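Jamivcombe weighs gripper purchase as questions mount over running costs

JAMIVCOMBE – The kitchenware packing shop at Jamivcombe will decide in February whether to put money into a second round of handheld grippers and a robot arm to go with them, and the case for doing so looks thinner than the sales material suggests.

The shop has been trying two-finger handheld grippers on its small-goods bench, where frosted plastic trays and wire baskets are handled before boxing. The stated aim is to record how people do the work and use those recordings to train an arm supplied by Nurnetti. The proposal asks for 8 grippers, one arm and a software license running 3 years.

Faizal Halim, who wrote the proposal, argues that the grippers are the cheap part. On paper he is right. They are plastic, they can be printed again, and the threaded brass inserts can be reused. What the proposal does not carry is a line for wear. Tape on the inside of a finger frays and has to be replaced, and someone has to be paid to replace it. A shop that budgets for the purchase and leaves out the upkeep has budgeted for the first month.
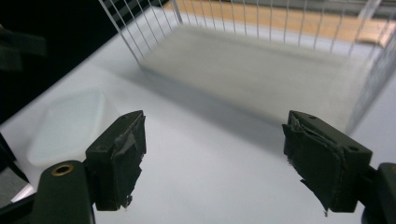 The wear question matters more than it sounds. If the grip surface changes between one recording and the next, the recordings may not match the arm that is supposed to learn from them. Nurnetti's quote says consumables are "at customer discretion," a phrase that should make any buyer reach for a pencil. Halim says he has asked for a price on replacement finger pads and was told one would follow. It had not arrived when the proposal went in.

Then there is the bench itself. Wire racks and see-through containers are awkward goods for any camera-guided system, and the proposal offers no test results for either. It offers a video from the supplier in which an arm moves solid colored blocks from one side of a table to the other. The blocks are all the same size. Very little that comes through Jamivcombe is.

A rival bid from Karagiannis takes a different route. It leaves the arm out for now and covers only the grippers, storage for the recordings and 10 paid sessions at the bench, with the option of walking away at the end. The price per session is higher. The total is much lower, and the shop would own its recordings, a point the Nurnetti contract leaves to an appendix that refers to a second appendix.

Halim's objection to the smaller bid is that it delays the payoff. Maybe so – but the payoff in his own figures depends on the arm working two shifts from the second year on, with no allowance for downtime, and on the same staff having time to look after it. The staffing sheet shows no spare hours. It does show a training day, unpaid by the supplier.

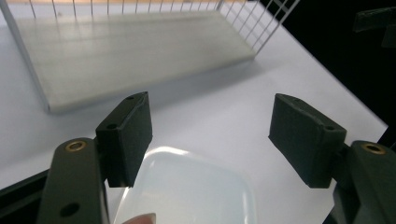 Pejman Kordestani said the shop should not sign for an arm until it has been shown lifting the shop's own containers, lids on, at the pace the bench is expected to keep. He said he had no quarrel with the grippers and would happily see more of them bought, provided the spares were priced in the same order. What bothered him was the license, which begins on signature and would be ticking away for weeks before an arm was bolted down anywhere.

He also asked why the proposal compared the arm with the cost of overtime and left out the cheaper fixes the bench has been asking for, among them better lighting and a table that can be raised. Neither has been priced. Kordestani put the same question in writing last season, when the shop was looking at a labeling machine from Skulel, and says he is still waiting for a reply.

Halim said he would add a page on spares and ask both bidders for a trial using the shop's stock. He did not commit to moving the license date. Nurnetti has offered a discount if the order is placed before the end of February – the usual sort of deadline, and a poor reason to skip a trial.

The revised proposal is due before the February meeting. Staff who work the small-goods bench can send comments until 2 p.m. on the day before it is heard.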